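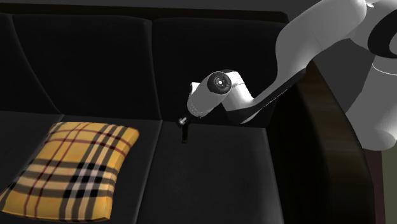
Noteck says it will have a robot tidying living rooms for paying customers by next spring, and that the machine will have learned the job almost entirely from people working it by remote control on a computer. The Broklow company set out the plan in May, along with the name of its training system, Fidby, and one headline figure: 159 demonstrations, which it describes as enough to teach a robot to put a room straight. That is a bold claim for a job that gives machines a good deal of trouble. In the computer-made living room, a yellow tartan cushion lies on a black sofa with a good stretch of bare seat between it and the robot's empty gripper. A child would cross that gap without a thought. An operator has to steer the arm over the armrest, get the fingers down on to something soft and puffed up, and do it well enough that a computer can learn from the result.

Fidby works like this. A person sits at a desk with a hand controller and moves a simulated arm about a simulated room. Every movement is recorded, along with what the robot's own cameras would have seen at the time. The recordings are then used to train software which tries to do the same job by itself. Noteck has 15 operators, all part-time, who work from the company's office above a former carpet shop and are paid by the hour. They are asked to repeat each task until they have a run that a supervisor is willing to pass.

How many runs are not passed is something the company would not say. It matters, because 159 is the number that were kept. If the operators needed four or five goes at each, the cost of teaching the robot a new room is a long way from the one being shown to investors. Asked for the full total, Noteck replied that it "does not break down the figures at that level".

The recordings are also spread more thinly than the announcement suggests. They cover 5 rooms, and the tasks range from straightening cushions to clearing a coffee table. Some tasks were shown to the robot only a handful of times. Noteck argues that the software picks up general habits, such as coming at a soft object from above, and carries them from one job to the next. It may be right. The short technical note that came with the announcement does not test the idea, and the rooms used for checking the robot were the same ones used for teaching it.

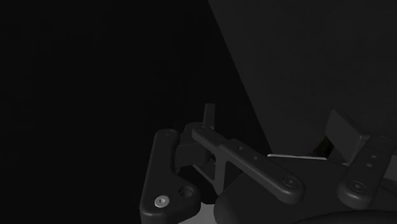
Then there is the matter of touch. Operators using Fidby can see through a view close to the gripper, but they feel nothing through the controller. Whether the fingers have caught a fold of cloth or merely pushed it along has to be judged by eye. People who have done this kind of work elsewhere tend to say that it makes them slow and over-careful, and that the robot then learns to be slow and over-careful too. One Fidby operator, who asked not to be identified, said the hardest part of a shift was "knowing when you've got hold of the thing", particularly with dark furniture, where the fingers are difficult to pick out.

The same operator was kinder about the rest of it. Nothing gets broken, the room can be put back as it was with one key, and a bad attempt costs a minute or two. Those are real advantages, and they explain why so many firms begin on a screen. Teaching a physical arm by hand, with somebody holding it by the wrist and walking it through the job, gives a better feel for weight and grip but ties up an expensive machine all day.

Cloth is where the simulated approach usually comes unstuck. A cushion on a computer has whatever stuffing the programmer gave it. One on a family sofa may be flat, lumpy, wedged down the back or under a dog. Noteck says it changes the softness and weight of objects between recordings so that the robot doesn't come to rely on one kind. It did not say by how much, and the technical note gives no range.

The first outside test is due to take place at Mulligan, the serviced-apartment operator, which has agreed to let a physical version of the robot into its Broklow building. The trial will last 3 months. Mulligan is not paying for it and has made no promise to buy. A spokesperson said the company would "see how it gets on", and that the cleaning staff would be working their normal hours throughout. The robot will go only into flats that are between guests, and a Noteck employee will be on hand with the same controller used for the recordings.

That last arrangement deserves some attention. If the robot gets stuck, the employee can take over from a distance and finish the job. Noteck calls this "continued learning", on the grounds that each rescue becomes another demonstration. It is a sensible way to gather material. It also means that a flat could be counted as tidied by the robot when a person did the awkward half of it. Noteck was asked whether the results from Mulligan would separate the two. It said the reporting format was still being agreed.

Price is another blank. The company has spoken of a monthly charge "comparable to a cleaner", without saying how many visits that would cover or who would pay for the remote help. A robot that needs a human hand once a week is one sort of business. A robot that needs it at every sofa is a remote cleaning service with a large upfront bill for equipment.

Noteck does deserve credit for publishing some of its recordings, which many of its rivals have not done. Anyone can download a sample of the Fidby sessions and see what the operators were up against. The sample does not include any failed runs, and the company has no plans at present to add them.

Work at the Mulligan building is expected to start once the safety paperwork has been signed off. Noteck said it would publish the results afterwards, but gave no date.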